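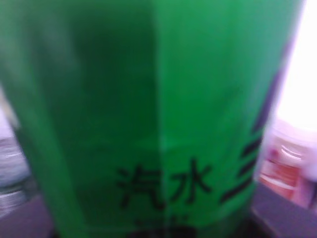 Search stories Enter a title or keyword Search

The Soda Shelf

My sister called at breakfast to say she had found the green one, and I dropped my toast butter side down and didn't even mind.

You have to understand about the green one. When we were small and lived over the laundromat in Avville, our grandmother kept a bottle of green soda on top of the refrigerator, where neither of us could reach it, with two big black characters on the front. She taught us to read them before we could read much of anything else. Qi, shui. Gas and water! We thought that was the funniest thing in the world. We went up and down the stairs yelling it until the man from the dry cleaner's banged on the pipe.

Then she moved to Powell and we moved to Plinstead, and I grew up and drank coffee like everybody else. I drove 2,820 miles once for a job I kept for ten weeks, and at every gas station on the way I looked in the cooler. No green one.

"Where?" I said into the phone.

"That market behind the bus depot in Prudow. Bottom shelf. I bought one of everything next to it too, I got carried away."

"Don't open it!"

"I'm not going to open it. Get the mugs out."

So I got the mugs out. I love our mugs. We don't own a set, we never have, and every one of them came into the apartment its own way. The red one is the color of a flowerpot and holds more than you'd think. The gray one used to be my brother-in-law's until he made the mistake of leaving it here. The black one is for bad mornings, the white one is for company, and the yellow-green one is my favorite and I will fight you for it.

I spread the black cloth over the long table, the same one we use in December for the candles, and smoothed it toward the corners with my forearm. It never goes completely flat. Then I started putting mugs along the back, and I couldn't get the order right. White first? Red next to gray, or red next to black? I must have moved that red mug a dozen times. I was having a wonderful time.

My sister came up the stairs with a bag in each arm, talking before she got to the door. She had already told the whole story to the bus driver, she said, and he'd told her one back about a pear drink his uncle used to bottle in a bathtub, and she'd nearly missed her stop laughing.

She set the bottles down one after another at the other end of the table. The cola, because our father would only ever drink cola. And the green one! I picked it up and held it so close to my face that it went all blurry, just green and more green and those two black characters swimming in the middle.

"Qi shui," I said.

"Qi shui," said my sister, and then we both had to sit down for a minute.

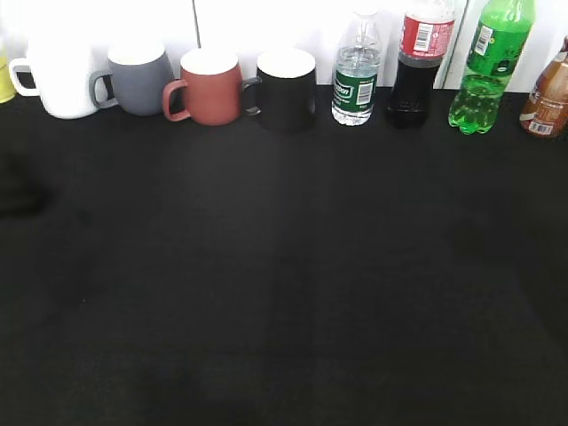
Mugs at one end, bottles at the other, and all that black cloth still waiting for plates.

"It's smaller," she said after a while.

"We're bigger."

"Is it even the same kind? The writing only says soda. It could be any soda."

I turned it around. She was right, it could have been. There must be 1,000 green sodas in the world with those two characters on the label. I thought about the top of the refrigerator, and how the light used to come through in the late afternoon and put a wobbly green patch on the ceiling, and how our grandmother would move the bottle an inch to the left so the patch landed over our beds.

"Hold it up to the window," I said.

She held it up to the window. We both looked at the ceiling, then at each other, then at the ceiling again. She tilted it. I pulled the curtain all the way back. She climbed on a chair, in her socks, and I hung on to the back of her sweater.

"Left," I said. "Another inch. Left!"

Downstairs the buzzer went. That would be our father, early as always, with our aunt and the cousins from Powell and a cake I'd been hearing about for a week, and there wasn't a plate on the table or a single ice cube in the house. The buzzer went again, longer.

"Go let them in," said my sister from up on the chair.

"You go."

"I've got my hands full!"

"So have I," I said, and took a better grip on the sweater, and she moved the bottle one more inch.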